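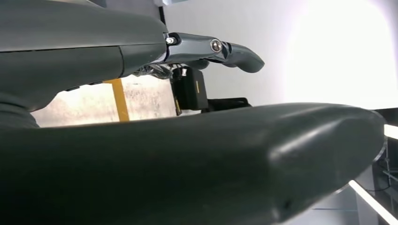 4.2 Loading the shelving before first use

The Primarcombe unit is shipped with both shelf levels set at the factory height. Check the level of the floor before placing any load, and do not rely on the leveling feet to correct a slope greater than 4 mm across the width of the unit. Surfaces with a smooth, slightly matte finish, like the dark gray housings seen here, show highlights along their curves, and a scratch in such a finish is easiest to find under a low side light. Inspect coated shelf boards the same way before they are installed.

1. Place the unit in its final position with the long side parallel to the wall. Leave a gap of 400 mm if the rear is to be used for access.

2. Turn each leveling foot by hand until it touches the floor. Tighten the lock nut with the wrench supplied.

3. Set a spirit level on the lower shelf, first along the length and then across it. Adjust the feet as needed.

4. Seat each shelf clip fully in its hole. Both tabs must engage. A clip that can be moved with one finger is not seated.

5. Lower the shelf board onto the clips. Press down at each corner.

Note: Shelf clips from the older Hemia series have a shorter tab and do not fit this unit.

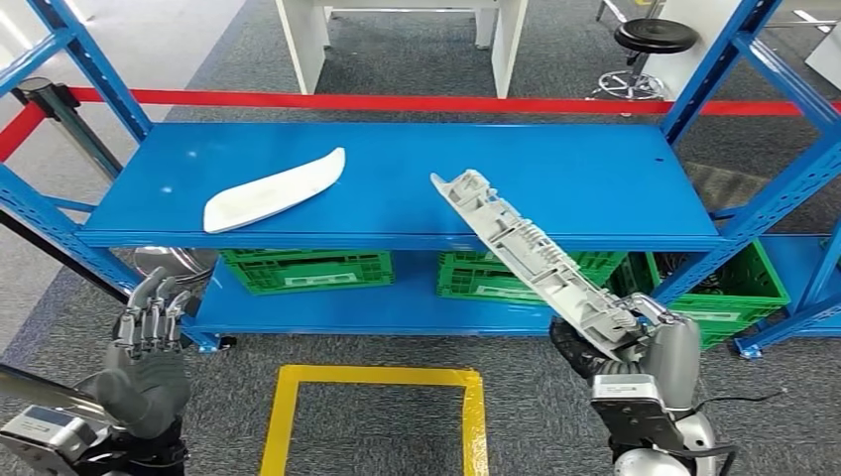

6. Load the lower shelf first. Heavy items go toward the uprights, lighter items toward the middle.

7. Load the upper shelf. Long or curved parts should lie flat and must not extend past the front edge into a walkway.

8. After 24 hours under load, check the feet and lock nuts again and retighten if required.

CAUTION: Do not climb on the shelves or pull on a brace to move the unit. Unload it completely before moving it - even a short distance.

CAUTION: Never remove a diagonal brace while the unit is loaded.

The load limit is 1,000 kg for the complete unit, evenly distributed. Point loads are covered in section 4.3. Replacement clips are ordered as part 521 and are sold in full sets only. Mixed sets of new and used clips are not permitted on the same shelf.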